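3.2 Carrying containers and mixed household contents

The Wendik set groups household items by how they are stored, with each container treated as one unit together with whatever it holds. A basket of fruit is therefore entered once as a basket and again, item by item, as its contents. This follows the practice of the earlier Nieto inventory, although Nieto did not separate rigid containers from woven ones. We make that division for two reasons. Woven sides give a little under load, and gaps in the weave make the outline of small fruit harder to judge by colour alone.

Fruit was chosen to differ in shape and size. In the arrangement of Figure 2, a banana lies across the top of a round wicker basket with a tall arched handle, with a mango and a peach below it. The basket is off the table, held by its handle. Long fruit placed last tends to hide what is underneath, and in the Tritska labels such layers were often merged into a single entry. We keep them apart wherever any part of the lower fruit shows.

Items that do not belong with food are left on the same surface. Behind the basket in Figure 2 are orange canvas sneakers, a black-and-white sneaker, a yellow plastic bin with a lavender bowl tilted on top, and a pair of red-handled scissors. Shoes are entered singly, even where two share a colour, and are joined as a pair only at the sorting stage. The bowl is entered as stored in the bin, whatever its tilt. Paper and soft packaging are entered under loose goods.
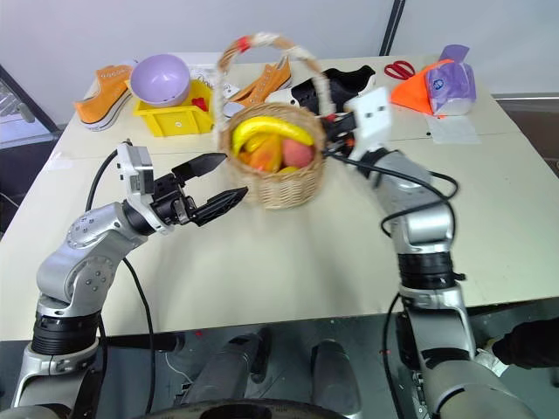
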